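What the second arm taught us about waiting

I promised in September that I would write up the handover work once it had stopped embarrassing me, and several kind people have since asked whether I had given up on the blog altogether. I haven't! I've been busy, and then I had a cold, and then I rewrote the labelling code, which took longer than the cold did. So it's November 30, 2018, there is a mug of tea next to me, and I am finally going to tell you about the phase cue.

For anyone new, a bit of background first. We have a two-armed setup that we call Nendar. The job it learns is a dull one and I've grown very fond of it: tape goes from one container to another, by imitation, from recordings of a person driving the arms. The person drives, the cameras and joint positions are saved, and a network is trained to guess the next short stretch of movement from what it can see. One view comes from chest height and others come from down at the wrists. We don't tell it where the tape is. It has to find that out by looking.

Our first version (which we called Natel, for reasons that made sense at the time) could reach for a roll quite nicely. What it could not do was decide when to begin. You'd set everything out, start the policy, and it would hover. Sometimes it would hover for so long that I went and did something else. Then it would go all at once, as if someone had shouted at it, and as often as not the fingers would close beside the roll.

I spent a good while blaming the network for this, and I'd like to apologise to the network. The trouble was in our recordings. When a person drives two arms, they pause. They pause before a grasp to line things up, they pause afterwards to make sure it held, and they pause when somebody comes in and asks where the good scissors are. All of those pauses look nearly the same to a camera. The picture hardly changes from one moment to the next, and the recorded movement is "stay put", over and over. If you train on enough of that, staying put becomes a very sensible guess.

The usual cure is to cut the still parts out, and we tried it. I'd read it suggested in so many places that I did it without thinking much. It helped with the hovering, I'll grant you that, but it made the grasping worse, and it took me an embarrassing number of evenings to see why. Some of the pauses matter. The little wait before the fingers close is when the driver is checking, and the tiny corrections in it are the very thing we want the arms to learn. We had been throwing away the careful bit and keeping the rush on either side of it.

Jasmina Zupan was the one who put me right. She had been driving the arms more than anybody, and she sat down with me and went through a pile of recordings, stopping at each still part and telling me what she had been up to. "That one's me looking. That one's me looking. That one's me wondering about lunch." We did that until we had a fair collection, and it was plain that there were two sorts, and that you could mostly tell them apart from the wrist view. In a looking pause the gripper is already close to the thing and drifting very slightly. In a lunch pause it doesn't drift at all.

So the method, such as it is, goes like this. We cut each recording into short windows. A window is marked as moving, looking or resting. We marked 72 recordings by hand and used those to train a small classifier, which then marked all the rest. Resting windows are dropped. Looking windows are kept and counted more heavily in training. The policy also has a second small job to do alongside its main one, which is to say which of the three it thinks it is in. We call that extra output the phase cue, and it costs next to nothing to add.

The whole set came to 2872 windows after the resting ones had gone, and 2000 of those went into training. I know that isn't much data. We are a small outfit and the arms have to be minded while they're moving, so every recording is a bit of somebody's afternoon. I would sooner have a modest set that I've looked through properly than a huge one I haven't, though I'd not turn down the huge one if it were offered!

Now the result. We ran the old policy and the new one on the same layouts, moving the containers by hand between attempts within a taped outline on the bench. With the phase cue the new policy finished the transfer in 59 of 72 attempts. (It's the same number as the hand-marked recordings, which is pure coincidence and has already confused two people, so I'm mentioning it here.) The old one I won't give a figure for, as I changed the time limit partway through its runs and it wouldn't be a fair comparison. I'm redoing those properly and will add them when they're done. What I can say is that the long hover at the start has very nearly gone, and that alone has done wonders for my temper.

The failures are more interesting than the successes, as they usually are. A good few of them happened with the roll close to a wall of its container, where one finger has to come down into a narrow gap. The policy tends to say "looking" for a very long time there and then back off. I think that is fair enough, in its way. Our drivers found those layouts awkward too and there are fewer good examples of them. Another group came from the wrist view, where a finger can hide a good part of the roll at just the moment when you'd most like to see it. The chest view ought to help then, but the roll is small from up there and the gripper gets in the way of that as well.

Wei, the little labelling tool we use, needed some work to cope with all this. It used to let you mark a start and an end and nothing else. It now has a key for each phase and a way of stepping through the windows, and it saves after every change, a feature I added the day after it didn't. I'll put the new version up once I've taken out the bits that only work on my laptop.

There is one question I keep turning over. Does the policy really use the phase cue, or is it only that the heavier counting of looking windows does all the good? I've trained a version with the weighting and without the cue, and the early runs are closer than I'd like, given that I've named the blog series after the cue. There haven't been enough attempts yet to say. If the weighting turns out to be doing most of it then I shall write that up too, with a red face, and you may all be as smug as you please.

Somebody asked under the last post whether we'd tried dish racks and slatted things or only boxes with solid floors. Solid floors were easier, certainly. With bars for a floor there is a lot of fine pattern behind whatever you're trying to pick up or put down, and our first image encoder made heavy weather of it. We've kept the rack in precisely for that, next to a plain cardboard tray, so each layout has one busy background and one quiet one — a cheap way of getting some variety on a small bench.

I've also had a request to see the bench itself, with all our bits along the back.

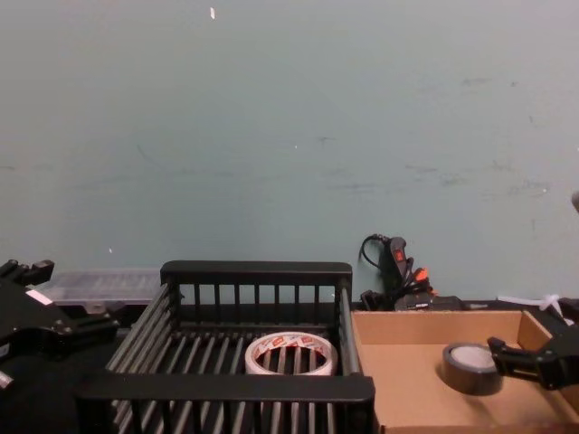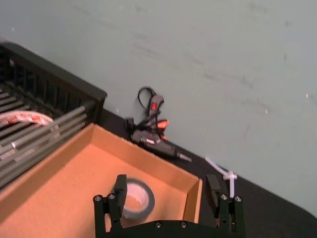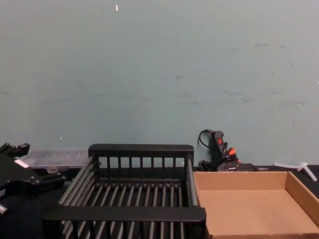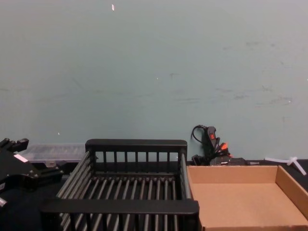
Besness Robot Learning Group — Two-Arm Handling

If you'd like to try the phase marking on your own recordings, my one piece of advice is to have the person who drove the arms sit with you for the first batch. I marked a handful on my own before Jasmina joined in and got a surprising number of them wrong. I was reading careful looking as dithering, and in one case I'd marked as "looking" a stretch in which she had let go of the controls altogether to tie up her hair.

Next on my list are the fair runs for the old policy, and then the comparison without the cue, with enough attempts to mean something. After that I'd like to try a softer version of the marks, where a window can be partly one thing and partly another, as plenty of them fall right on the change from moving to looking and we had some quite heated discussions over those. Comments are open as usual, and I do read them all, even when I'm slow to answer. I still owe a reply to the person who wrote in about clock drift between cameras. It's half written, and I'll finish it this week.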